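We use cookies to remember your settings and see which articles get read. Accept all | Manage preferences

Opinion > Workshop & Industry

Buy the arm last

By Tiago Caldeira
2nd February

Every year, once the Christmas leftovers are gone and the new budget sheet lands in my inbox, I get the same phone call from two or three different people. They've got a bit of money, they've seen a robot arm at a trade show or in somebody else's shed, and they want to know which one to buy. I love these calls, I really do. I put the kettle on and settle in. And then I annoy whoever has rung me by asking what they've put aside for everything that isn't the arm.

There's usually a pause at that point.

I've been doing the planning side of automation for small manufacturers long enough to have made most of the mistakes with my own money and a few with other people's. My view, and I'll happily argue it over a beer with anyone who disagrees, is that small outfits spend far too much of the first budget on the robot and far too little on the boring stuff around it. I'd go further. I think the arm should be the last line you fill in on the purchase plan, and I'd be glad if the quote forms were printed in that order.

Take Hurnbridge, where I helped out on a picking job a while back. Blocks in a bin, pick them up, put them somewhere else. You could explain the whole thing to a six-year-old. The original budget was one page, and the arm took up nearly all of it. Underneath was a line that said "sundries" with a number beside it that wouldn't have covered a decent lunch for the team. Well, sundries turned into a monster! Gripper, mounts, air fittings, tubing, brackets, cable, cable ties, more cable, a power supply, a replacement for the power supply, sheet material, clamps, and then the hours to put all of it together. By March the sundries line had its own spreadsheet with 31 rows in it, and the arm was sitting there perfectly happy, waiting for the rest of us to catch up.

I don't blame anyone for that first budget, by the way. The arm is the thing with the brochure. It's got a model number and a warranty and a nice person on the phone who'll call you back the same afternoon. No one calls you back about cable ties. When you have to stand up in front of whoever signs the cheques, it's much easier to say "we're buying a robot" than "we're buying a robot and then a great deal of bits and pieces, and I can't tell you yet which ones."

But that second sentence is the true one, and I reckon the people signing the cheques can cope with it if you say it early enough. What they can't stand is being asked again in March.
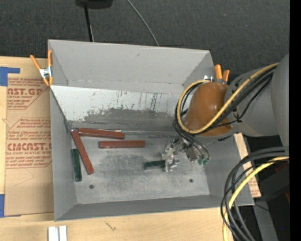

So how do you budget for bits you can't name yet? My method is pretty crude. I split the money into three pots before I talk to a single supplier. One is for the machine. One is for everything that touches the machine or the work: grippers, fixtures, bins, benches, guarding, hoses, wiring. The last one is for time, and by time I mean wages, because someone has to stand there and fiddle with it. If the machine pot is bigger than the other two put together, I start over with a cheaper machine. I've never once regretted it (well, once, but that was a paint job and I should've known better).

The grippers are where I see the worst false economy. People will agonise for weeks over reach and payload and repeatability, and then stick whatever came in the starter kit on the end and hope for the best. The gripper is the only part that meets your product! If your product is small and flat-sided and likes to tuck itself up against a wall or slide into a corner, you're going to want room to try different fingers, and then different fingers after those. I tell people to budget for throwing away the first two sets. At Steinbach they budgeted for one and got through five, and the production manager still brings it up whenever I visit.

Same goes for bins, funnily enough. A bin is the cheapest thing in the cell and it can hold up the lot. How steep are the sides? Does the stuff settle in the corners? Can the wrist get down there without clouting the rim? You can't tell from a catalogue. Buy a few different ones, knock them about, and don't fall in love with any of them until you've run a few hundred picks. I'd much prefer to see a client with a pile of rejected bins out the back than one who bolted down the first one that arrived and has been working around it ever since.

And please, please be generous about temporary stuff. I've had finance people query spring clamps. Clamps! A good clamp lets you shift a thing a finger's width to the left, try it, and shift it back before morning tea. A welded bracket makes you book the fabricator. For the first couple of months of any cell I want as much as possible held on with things a person can undo by hand, and I want there to be too many of them, because they walk. I put 20 in every plan now and I've yet to have one left over at the end. Sheet acrylic is the same sort of purchase. You'll use it for panels and covers and things you haven't thought of, and you may as well leave the paper on until you know where it's going.

Cables deserve a whole column of their own. I'll just say this: whatever length you think you need, you're measuring to where the arm is now, and the arm moves. It wants slack, and the slack wants somewhere to go, and that takes somebody's patient afternoon. I had one job, for a firm called Pestlow, where the entire overrun came down to cabling, and most of that was labour. We'd allowed 135 dollars for cable management. I still wince. These days I allow ten times that for a small cell and don't apologise to anyone.

Now, the argument I get back, and it's a fair one, goes like this. "Tiago, if I put all of that in the first budget, it won't get approved." There was a bloke at Nomow who put this to me very forcefully over a plate of chips. His point was that you buy the arm first precisely so that you've got something expensive sitting there, and then the money for the rest has to be found. It's a hostage strategy, basically, and I'll admit it works more often than I'd like. Once there's a robot in the building nobody wants to be the person who left it idle for the sake of some hose fittings.

I still don't like it. For one thing, it uses up your goodwill, and you'll be wanting that goodwill for the second cell. For another, the money that gets found that way tends to be found in dribs and drabs. You get 200 dollars this week and a bit more next month, and you end up buying the wrong thing twice at the small size when you could've had the right thing once. I've sat in too many workshops where a clever person on a good wage was waiting on a part worth less than their morning's pay.

There's also the second-hand question, which I get asked constantly. Yes, I think a used arm is a perfectly sensible buy for a first project, provided you can get the controller and the manuals with it and there's someone within driving distance who'll service it. The saving goes straight into pot number two. I wouldn't buy used grippers, though, or used hoses, and I'd be wary of any cell sold whole, because you're paying for someone else's fixtures for someone else's product. You'll strip most of it off inside a month.

If you're filling in the sheet this week, then, my suggestion is to start at the bottom of it. Write down the work first, in dull detail. What's being picked up, how big it is, how it lies when it's been tipped into a container by someone in a hurry. Then the bench it all stands on, then the bin, then the fingers, then the hoses and wires. Put a wage against every one of those. Leave the arm until you've got a number you're slightly embarrassed by, and see what's left. You may find it's a smaller arm than the one at the trade show, and I think you'll be fine with that.

And order the long cable.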